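Einen Robotik-Vorführtag zu Hause ausrichten: So klappt die Wäschestation

März 2026 | 14 Kommentare | 70 Mal geteilt

Wer schon einmal Besuch durch eine Werkstatt geführt hat, kennt das: Die Leute nicken höflich, schauen auf die Maschinen und fragen dann doch am liebsten, ob das Ding denn auch Wäsche zusammenlegen könne. Bei unserem offenen Tag in der Wohnung in Huvside haben wir deshalb genau damit angefangen, und weil mich seitdem einige von euch gefragt haben, wie man so eine Vorführung aufbaut, schreibe ich es hier einmal in aller Ruhe auf. Nehmt euch einen Tee dazu, es wird ein bisschen länger.

Was ihr braucht

- einen Handgreifer mit zwei Fingern (wir arbeiten mit dem Lolter, aber jedes ähnliche Modell tut es)
- geladene Akkus, lieber einen mehr als gedacht
- ein Bett oder eine große, weiche Fläche in bequemer Höhe
- einen ordentlichen Berg Kleidung und Decken, gern bunt gemischt
- einen Bildschirm, auf dem die Gäste mitschauen können
- Klebeband für die Kabel am Boden

Schritt 1: Den Raum vorbereiten

Ein Schlafzimmer ist schnell voll. Lasst auf der Seite, von der aus gegriffen wird, gut 80 Zentimeter frei, damit man mit dem Greifer in der Hand einen Schritt zurücktreten kann, ohne jemandem auf die Füße zu steigen. Den Bildschirm stellt ihr am besten in den Flur oder ans Fußende. Wir hatten ihn zuerst neben dem Kopfkissen, und dann standen alle mit dem Rücken zum Geschehen - das war schade um die schöne Vorbereitung.

Räumt bitte nicht zu gründlich auf! Ein Zimmer, in dem gewohnt wird, ist für die Vorführung viel ehrlicher als eine leere Ecke mit weißem Tuch, und die Gäste trauen sich auch eher, etwas zu fragen.

Schritt 2: Den Wäscheberg mischen

Nehmt glatte und flauschige Stoffe, dünne und dicke, einfarbige und gemusterte. Ein kariertes Hemd zwischen zwei dunklen Teilen hilft den Zuschauern, die Falten überhaupt zu erkennen. Eine große, bauschige Decke gehört für mich unbedingt dazu, denn an ihr sieht man wunderbar, wie schwer es ist, bei so viel Stoff eine vernünftige Kante zu finden. Kleidung mit losen Bändern oder langen Kordeln legt ihr lieber beiseite.

Schritt 3: Erst zuschauen lassen, dann machen lassen

Führt die Bewegung zwei- oder dreimal langsam vor. Geht mit offenen Fingern an den Stoff heran, wartet einen Moment, schließt, hebt gerade nach oben an. Sprecht dabei ruhig mit, auch wenn es sich am Anfang albern anfühlt. Danach kommt der erste Gast an die Reihe, und ihr bleibt daneben stehen und haltet die Hände bei euch (das fällt mir bis heute schwer).
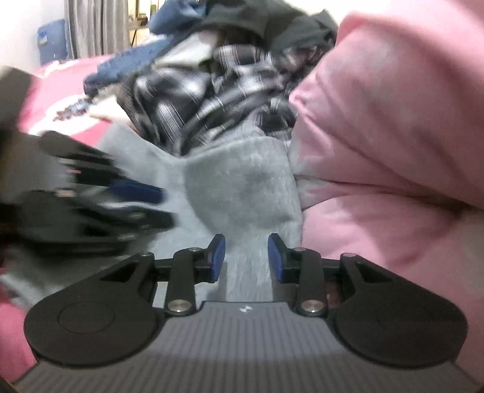 Text und Vorführung: die Autorin, Werkstattleiterin bei Gachanja

Für den ersten Versuch suche ich immer etwas Weiches aus, das obenauf und möglichst mittig liegt. Bei uns war es das hellgraue Fleeceteil, das zwischen den beiden dunkelblauen Fingerpolstern einen schönen runden Hügel macht. Das Karohemd dahinter ist schon eher etwas für die zweite Runde, so verdreht, wie es daliegt, und das große rosa Stück rechts hebe ich mir gern für die Mutigen auf. Achtet darauf, dass beide Finger gleich weit vom Stoff entfernt sind, bevor ihr schließt. Wer schräg ankommt, schiebt das Teil meistens nur vor sich her.

Schritt 4: Zeit einplanen

Eine Gruppe braucht bis zu 40 Minuten, wenn alle einmal greifen dürfen, und es wollen alle, glaubt mir. Dazwischen den Berg neu aufschütteln, Akku prüfen, lüften. Kinder dürfen bei uns mitmachen, solange ein Erwachsener die Hand mit am Griff hat und die kleinen Finger von den Gelenken wegbleiben.

Wenn etwas hakt

Rutscht der Stoff aus den Polstern, wischt sie mit einem leicht feuchten Tuch ab und lasst sie trocknen, Fusseln sind fast immer die Ursache. Greift ihr ständig zwei Teile auf einmal, dann setzt weiter oben an und nehmt weniger Stoff. Und falls der Bildschirm hinterherhinkt, hat bei uns ein kurzes Kabel geholfen.

Die Ablaufliste zum Ausdrucken, die wir für den Besuchstag bei Rirnon geschrieben haben, schicke ich euch gern zu. Schreibt mir dafür einfach einen Kommentar und sagt dazu, wie groß euer Zimmer ungefähr ist.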